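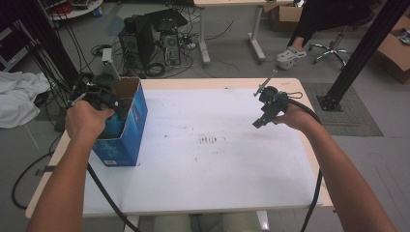 Can you make a decent ricotta from milk that isn't full cream? You can, but the yield drops and the curd goes a bit squeaky, so for the spring menu I'm sticking with full cream.

Print | E-mail

February 8, 2021

Test kitchen notes, whipped ricotta for the Geltetden lunch

Third go at this and I'm so happy with it! Batch one (2 litres of milk, lemon juice) tasted lovely but was too grainy to whip. Batch two I switched to white vinegar and pulled the pot off at 90 degrees, and the curds came together in big soft clouds – much better. For batch three I kept the vinegar, added 125 mL of cream to the milk and let it sit in the pot for 40 minutes with the lid on before I touched it. What a difference. It whipped up like icing (well, nearly) and held a swirl on the plate right through lunch.

Salt: half a teaspoon in the milk, then a pinch more after draining. Henok thinks it wants more. Henok always has the saltiest toast at the table, so I'm going to ask Nele as well.

Draining – don't walk away and forget it like I did with batch two. It went dry and I had to beat some whey back in. Keep the whey anyway, I used a cup of it in the flatbread dough and the flavour was terrific, a little sour, really soft crumb.

Toppings tried so far:
Roasted grapes with thyme. My favourite, glossy and jammy, and the colour is gorgeous.
Honey and toasted walnuts. Good, everyone has had it before.
Charred zucchini with mint and chilli. Needs lemon zest, otherwise a bit flat.
Pickled beetroot from the Michiels jar. Turned the whole bowl pink! Fun, but put it on at the last second.

Nele Aerts tried the grape one cold from the fridge and again after it had come up to room temperature, and she was right, it's twice as good warmer. Write that on the prep sheet.

Still to do: try the grapes with a splash of red wine vinegar, and see if the ricotta keeps overnight once it's whipped (the plain stuff does). Henok Negash wants a version with berbere butter spooned over the top and I can't wait to taste that one. Final list goes to Clilidgate in March, so there's time for another batch or two.

E-mail this page | Print this page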